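Monday, late

Back from Drasness with sore wrists. In-ho Cha had me on the leader handles all afternoon, sorting leads and string between baskets, over and over, so that the arms can learn it from us. He calls this teaching. I taught my nephew to tie his laces in one wet weekend and he didn't need 1,814 goes at it, which is what the counter stood at when I sat down.

The wires are the worst. You close the fingers on one and three others come with it. Do I shake them off, or put the lot back and start again? Ha-neul says do whatever I'd naturally do. What I'd naturally do is use my hands. 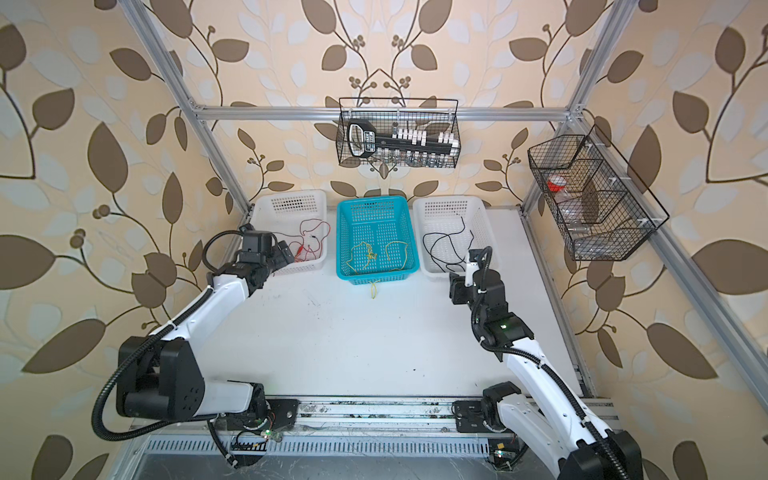

*The bench at Drasness. Red wires left, yellow string or thin wire middle, black cables right.*

I asked Ha-neul what happens if somebody buys different baskets. She said they'd collect more. And if the cables are stiffer? More again. I can see why Rostora are happy to pay by the hour.

To be fair, the handles are better than the old ones from Ekden, and by the end I could get a cable up without swearing. But I suspect it's me that has learned something. In-ho ran last week's model for us after tea and it had 12 tries at the string. It managed 5. He was delighted. I kept thinking about the seven, and about the one where it let go in mid-air and carried on to the other basket quite happily, holding nothing.

Sixty more tomorrow, black cables only. Must take the wrist strap, and ask about parking.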